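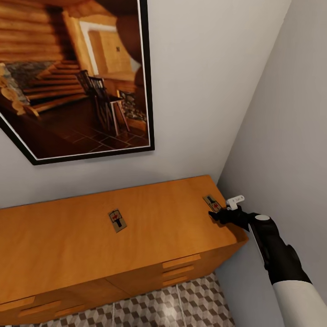

Kerubo Simiyu asked, at the last club night, why we picked mousetraps of all things for the pick-up task. Fair question and I said I'd put the answer in the report. They're small and flat and they sit low on the dresser top, so a sloppy approach shows up right away. Also the kids voted for them.

Rarside Robotics Club – progress report to the Nambiar fund
December 16, 2018

Sorry for the rush, writing between sessions. Covers everything since the August report.

Where we are

Simulation side is up and running. The room model is finished: dresser, framed picture on the wall, alcove, the cube-pattern tile floor. Arm and gripper load without the crash we had in the summer. Students drive the arm by hand first, record the run, then write code to do the same thing without a person on the controls. Younger group is still mostly on the hand-driving part. Older group has code for the approach and the close, lift is half done.

Runs logged so far: 413. Of those 411 are usable, the other two saved with no joint data and we can't get it back. Backups go to the Keltavell server now as well as the club laptop.

Camera work

Took longer than planned. The wrist views get a lot of floor in them and that floor pattern is hard on the edge finder the students wrote – it sees boxes everywhere. Light face, dark face, light face, so it draws a line at every one. We could have swapped in a plain floor but the older group wanted to fix the code and I let them. Cost us three sessions, I think worth it. 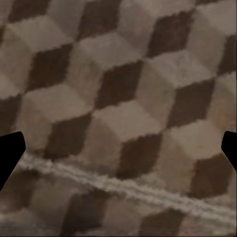

Kerubo said the older kids should have had a plain floor to begin with and the pattern saved for later, and that a few of the quieter ones got discouraged around the second session. I agree on the second part. Next term we start with plain and let each pair switch when they're ready.

What the students came up with for the fix:
- check the gripper height first, skip the edge finder if the arm isn't over the dresser
- use the black fingers as a reference so they know which way the camera is turned
- throw out any shape that repeats next to itself

Second one was from the youngest pair in the older group. The third is still buggy, it sometimes throws out good shapes too.

Money

Grant was 3,000. Spent to date 2,603. Mostly the two used desktops and the graphics cards, then the Allik license for the year, then a bit on printing and snacks. Reciepts are scanned and in the shared folder. Rest is held for spring, no request for more at this time.

Problems

Desktops are slow to load the room, students sit and wait. Turning down the floor texture helps some. Sign-in sheet was lost for one session so attendance for that night is from memory. We also need a second adult on the evenings when both groups overlap, have asked and am waiting to hear.
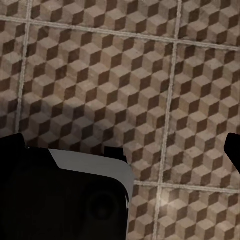 When do the students move to a real arm? Spring term at the earliest, and only after each pair has an automatic run in simulation that we've watched start to finish.

Next steps

Finish the lift. Write up the height check so the younger group can use it. Set out the trap positions for the end of year match, two traps on the dresser top, each pair gets the same starting pose. Scoring rules still to be writen, Kerubo has a draft and I'm reading it over break. Will send the rules with the next report, plus the run log if you want it – it's a long spreadsheet and not very tidy.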